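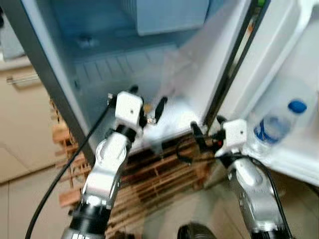

Food and Home

Print | E-mail this post

I sold the car in April. It needed 2,000 pounds spending on it to get through another test and it wasn't worth that to me, or to anyone else. I had been using it for the weekly shop and very little besides. Several people have asked how I manage for food now, so I am writing it down once and can send them the link.

I live on the edge of Telstead. The big supermarket is in Mundby, 22 minutes on the bus if the level crossing is open. There is a smaller shop in Ninville, which I can walk to along the old canal, and a grocer's called Hutsuliak near the bus station in Mundby that I only found once I started getting off there on foot. With the car I drove past it for years.

The first month went badly. I tried to do the same shop I had always done, only carrying it. Milk, potatoes, tins, washing powder, cat litter, all in one go. I had two strong bags and a rucksack and I had to stop on the hill and put everything down on a wall. One of the bags went at the handle. I took a taxi home the week after and it cost more than the bread, eggs and cheese put together.

What I do now is split it. Heavy things that keep, so tins, flour, oil, litter and anything for the washing machine, come by delivery every second month. There is a minimum spend, and I used to struggle to reach it, but if you let everything run down first it is easy. The rest I buy twice a week in small amounts. On one of those trips I take the bus to Mundby and on the other I walk to Ninville.

The small trips have changed what I eat more than I thought they would. I used to buy a large bag of carrots because it was cheap by weight, and a third of it would go soft. Now I buy four carrots. Per carrot I am paying more. Over the month I am paying less, and the compost bin has hardly anything in it but peelings and tea bags.

Hutsuliak is good for this. Almost everything is loose and they don't mind if you want one onion. They sell buckwheat and split peas by the scoop, so I have started asking for 200 grams of something and seeing if I like it. I didn't get on with the millet. The smoked plums I would buy again, though a few go a long way. They also do a dark rye bread that comes in before ten and has usually gone by lunch. 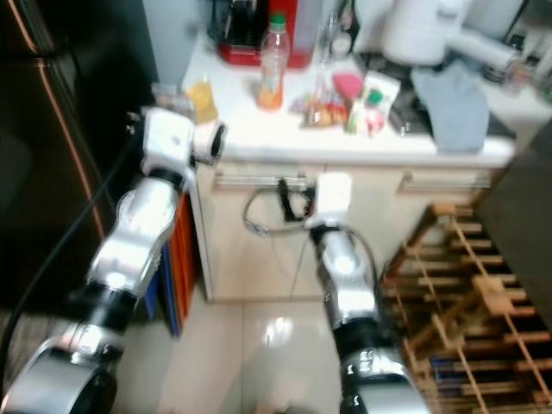 White worktop, with bar handles on the drawers.

The other thing I had to sort out was where it all goes. A delivery every second month means a lot of tins at once. I cleared a shelf in the hall cupboard that had held road atlases, de-icer and a tow rope, none of which I need any more. Tins go at the back, dry goods in front. I write the month on the lid of anything I open.

I keep a list on the inside of the cupboard door and cross things off as they are used. It is just a sheet of lined paper and a pencil on a string. I did try doing it on my phone but I never had the phone with me when I finished the rice.

The fridge needs less managing than it did. There is less in it for a start. I eat the leafy things first and leave the cabbage until last. If there are odds and ends the night before a shop, they go in a soup with some of the split peas. I have eaten a lot of soup this year.
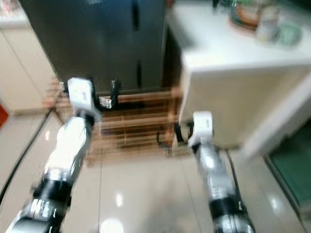

2 min read

A few notes on carrying, as that is the part people ask about most.

A rucksack beats bags for anything heavy, but pack it flat side to your back. I learned that from a tin of tomatoes.

I bought a shopping trolley, the two-wheeled sort, and used it for three weeks. It was fine on the pavement and hopeless on the canal path, which is mostly gravel and tree roots. On the bus it depends on the driver and how many pushchairs are on already. It is in the shed now and I might sell it.

Frozen food is possible from Ninville in cool weather if I walk quickly. From Mundby I don't bother between late spring and the end of summer. Peas survive, fish I wouldn't risk.

Go early. The 9.40 bus is quiet and the one after it is full of people with the same idea.

As for the money, I kept receipts for the first part of the year with the car and I have kept them since. The food bill is a bit lower. Bus fares and the delivery charge eat into that, so on food alone it comes out close to even. The saving is all in the insurance, the tax and the repairs.

I do miss the car for the garden centre. Compost is not something you can take on a bus, or I haven't tried. There is a man in Ninville who delivers it by the half ton, which is far too much for my garden, so I am asking next door if they want to share a load.

Print | E-mail this post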